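Werkstattbuch, Montag, kurz nach 8

Kaffee steht, Jae-hoon ist noch nicht da, also schreibe ich das mit den Schubladen jetzt auf, bevor ich es wieder vergesse. Letzte Woche haben wir ja beschlossen, dass der Arm die Ausgabe der Kleinteile vorbereiten soll: Schublade auf, Teil raus, Schublade zu. Klingt nach nichts! Ich habe trotzdem den halben Freitag damit verbracht, und Ehab hat mir zwischendurch sehr freundlich erklärt, dass er das in der gleichen Zeit von Hand für die ganze Woche gemacht hätte. Stimmt leider auch.

Stand der Dinge: 18 Durchläufe mit dem neuen Anfahrpunkt, das Protokoll liegt unter Hamdy/Griffe (der alte Ordner ist zu, bitte nichts mehr reinlegen). Anfahrgeschwindigkeit habe ich runtergenommen, weil Latifa meinte, sie zuckt jedes Mal zusammen, wenn der Arm so losschießt -- und sie sitzt nun mal am nächsten dran. Sie hat übrigens recht, langsamer ist für alle angenehmer, und auf die paar Sekunden kommt es in der Ausgabe wirklich nicht an. Offen ist noch, was passiert, wenn jemand die Schublade nur halb zuschiebt. Das machen wir nämlich alle, ich auch.

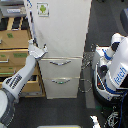 Wer holt eigentlich die Teile, wenn der Arm gerade beschäftigt ist? Jeder selbst, so wie bisher, nur dass man vorher auf Pause drückt und die Entnahme in die Liste bei Ela einträgt.

Das mit der Liste ist der Punkt, an dem es am meisten knirscht. Früher hat Ehab alles im Kopf gehabt, wirklich alles, welche Schraube wo liegt und wer sie zuletzt hatte. Jetzt stehen 3.178 Einträge im System, und wenn einer fehlt, sucht der Arm brav an der falschen Stelle und Youssra bekommt eine Meldung aufs Handy. Am Donnerstagabend wohl mehrmals, beim Essen. Sie war nicht begeistert. Die Meldungen gehen ab heute nur noch zwischen Schichtbeginn und Feierabend raus, das habe ich umgestellt.

Ehab selbst macht jetzt vormittags Einlernen und Fehlerkorrektur und nachmittags wieder Montage, was er vorher kaum noch geschafft hat. Er sagt, die Montage gefällt ihm, aber die Leute kommen seltener an den Tresen und er erfährt nichts mehr :-) Da ist was dran. Hicham hat vorgeschlagen, die Sonderteile ganz bei Ehab zu lassen, also alles, was man ohnehin erst besprechen muss. Finde ich gut, würde ich so machen, muss aber noch mit Pruvatell klären, ob sich das im Bestand sauber trennen lässt.

Für heute:
- Greifpunkt untere Schublade neu einlernen (Jae-hoon)
- halb offene Schublade absichtlich provozieren, ein paar Mal, mit verschiedenen Öffnungsweiten
- Rechnung über 775 Euro von Usunetti weiterleiten, liegt seit Juni bei mir, peinlich
- Latifa fragen, ob sie lieber den Platz tauschen will oder ob das neue Tempo reicht

Nachtrag, halb elf: Latifa bleibt sitzen. Sie will dafür einen eigenen Pausenknopf am Tisch, und den bekommt sie auch -- Hicham hat noch einen im Schrank, Kabel muss ich suchen.

Werkstatt Kleinteile, Fragen an Youssra Zaki | © Hamdy-Team, intern | Nach oben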